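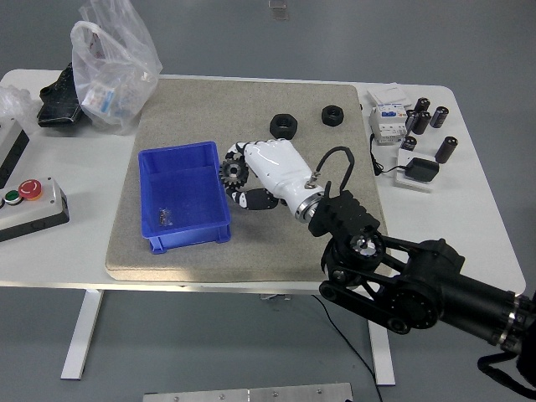

White robotic hand holding a dark metal spur gear.

Jeledeo: a dataset of household moving checklists
Last updated Jul 24, 2019

What's in it
2,487 checklists written by people who were moving house, typed up as found. Spelling has been left alone, so expect "bubble rap" and a great many "misc". One file, moves.csv, with a row per list item.

Columns
list_id: which checklist the item came from
weeks_before: weeks until the move, blank if the writer had given up on dates
item: the text itself
done: yes, no or unknown (mostly unknown)

Where it came from
Ea Dalsgaard and Nnamdi Sani collected the lists through the McIntyre removals newsletter. Addresses and phone numbers were taken out by hand. Getsemaní Figueroa checked 800 of them a second time and would like it known that she is not doing the rest.

Known problems
January is thin. Lists 1,000 and up have no weeks_before. "Kettle" appears under 3 different room labels, one of them "car".

Use
Free for any purpose. Please don't train anything that tells people to start packing earlier. They know.

Questions to Keegan Beaulieu.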